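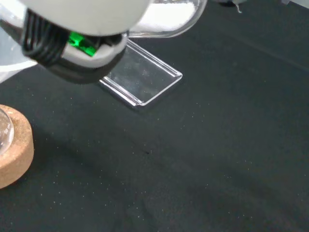

**Heat loss from covered and uncovered water in small containers**

Amparo Ccori and Maribel Rivadeneyra
Physics for Engineers, lab section 2, October

## 1. Purpose

We measured how fast hot water cools in open and covered containers and compared the results with Newton's law of cooling. The law states that the rate of temperature change is proportional to the difference between the object and its surroundings. It is derived for convection at constant conditions and does not include evaporation. The question was how large an error evaporation causes when the law is applied to an open cup.

## 2. Background

For a body at temperature T in a room at temperature Ta, the law gives

`T(t) = Ta + (T0 - Ta) * exp(-k t)`

where T0 is the starting temperature and k is a constant that depends on surface area, heat capacity and the heat transfer coefficient. A plot of ln(T - Ta) against time should be a straight line with slope -k. Any curvature in that plot means k is changing during the run.

Evaporation removes heat from the surface at a rate that depends on vapor pressure. Vapor pressure rises steeply with temperature, so an open container should lose heat faster than the law predicts early in a run and approach the predicted rate later. A covered container should show much less of this effect. Radiation also adds a small nonlinear term, which we did not separate out.

## 3. Method

Two container types were used: a straight-sided glass beaker and a ceramic mug of similar diameter. Each was filled with 200 mL of tap water heated in an electric kettle. The beaker and the mug were preheated with hot water, emptied, and refilled before each run.

Temperature was read with a probe thermometer held by a clamp at mid-depth. Readings were taken every minute for 40 minutes. The thermometer was checked in ice water before the first run. The water was stirred for a few seconds before each reading.

Four conditions were tested:

| Condition | Container | Cover |
|---|---|---|
| A | beaker | none |
| B | beaker | plastic film |
| C | mug | none |
| D | mug | plastic film |

For the covered runs, the probe passed through a slit in the film and the slit was closed with tape. Stirring was done by moving the probe, so the film stayed in place.

Containers were weighed before and after each run to find the mass of water lost. All runs were done on the same bench with the windows closed. The ventilation in room 345 cannot be switched off, and its effect is discussed in section 5.

## 4. Results

The open containers cooled faster than the covered ones throughout. The difference was largest in the first part of each run. By the end of the run, the slopes for A and B were close to each other, and the same was true for C and D.

The log plots for B and D were straight within the scatter of the readings. The plots for A and C were visibly curved above 50 °C and close to straight below it. A single value of k fitted to all of the data for condition A underestimated the early cooling rate and overestimated the later one.

The mug cooled more slowly than the beaker in both the open and the covered runs. We attribute this to the thicker wall and the larger heat capacity of the ceramic.

Mass loss in the covered runs was too small to separate from the drift of the balance. Mass loss in the open runs was clearly measurable. Multiplying it by the latent heat of vaporization gave a heat loss of the right size to explain most of the gap between open and covered conditions.

## 5. Sources of error

1. Air movement. The supply vent is above the bench and cycles on and off. It raises both convection and evaporation, and it affects open containers more.
2. Starting temperature. Pouring and placing the film took longer than pouring alone, so B and D started slightly cooler than A and C. The curves were compared at equal temperatures to reduce this effect.
3. Condensation. Droplets formed on the underside of the film and fell back when it was disturbed.
4. Room temperature. Ta was read at the start and end of each run and averaged. An error in Ta has the most effect on the log plot late in the run, where T - Ta is smallest.

## 6. Conclusions

Newton's law describes the covered containers well over the full range tested. For open containers it should be used only below 50 °C, or with separate values of k for the early and late parts of the run.

A repeat should use a draft shield and a balance that can log mass continuously, so that evaporation can be compared with the cooling rate at each temperature.

## 7. Division of work

Ccori set up the containers, took the temperature readings and wrote sections 3 and 5. Rivadeneyra did the weighing, the curve fits and the plots, and wrote sections 2 and 4. The remaining sections were written jointly. Raw readings are in the appendix spreadsheet, one tab per condition.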